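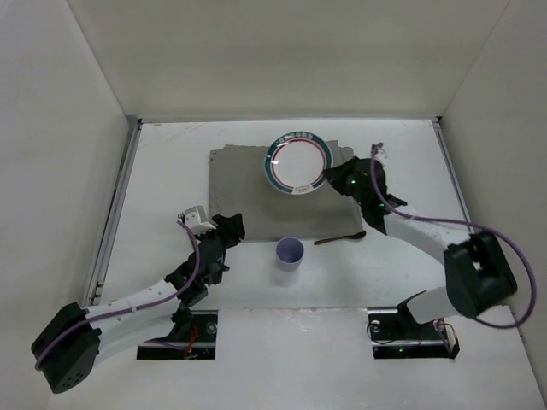 What did the money pay for this spring? Mostly the kitchen at the Prerville community hall, plus the first run of the Arboleda supper classes, which started in April and are still going.

2021-06-14

Hello again from Prerville! I know the last report was a bit thin (I was waiting on the plumber and had nothing good to tell you), so I'll try to make up for it.

The kitchen first. The old sink is out and the new double one is in, and the hot water now gets to the tap before you've given up on it. The plumber came back to fix a leak under the counter and didn't charge us for that visit, so the plumbing line came in a little under what I gave you in the budget. I'd like to move what's left over to groceries if that's all right with you. Let me know, I haven't touched it.

The stove is the part I'm less happy about. We ordered from Paltora and the first one showed up with a cracked oven door. They took it back without any fuss, but the replacement was 3 weeks getting here and I had to cancel 2 classes in the meantime. I tried to save one of them by doing salads and cold soup. People were nice about it, but they had signed up to bake bread, so I called off the next one and I think that was the right choice.

Now the classes! We have 41 people signed up for the Arboleda suppers, which is more than I planned for. The hall can take up to 2 groups in an evening if we're quick about clearing up in between, and that's how we've been running it. It's a long night. The early group is mostly parents with kids and the later one is people coming off work, and they cook very differently, I can tell you. The kids want to stir everything. The later group wants to sit down and eat, and I've started putting the rice on before they arrive.

The bean stew and the flatbreads went over best. The stuffed peppers took too long and I've dropped them. I've also begun sending everyone home with the recipe on paper, after a lot of people asked, so you'll see a small printing cost in the next set of receipts that wasn't in the plan.

Pritine has been supplying the dish soap and cleaning stuff at their bulk price and I'd like to stay with them through the fall. I did ask about getting the floor mats from them too, but they only had a size that would have blocked the pantry door.

Still to do: the shelf over the prep counter, a second fire extinguisher (the inspector wants one by the back door), and a proper sign-up sheet so I can stop running everything out of my own phone. The fan over the stove is loud too and I'm getting a price on that.

Receipts are in the envelope, clipped by month. The one from the hardware store is faded, so I wrote the total on the back in pen.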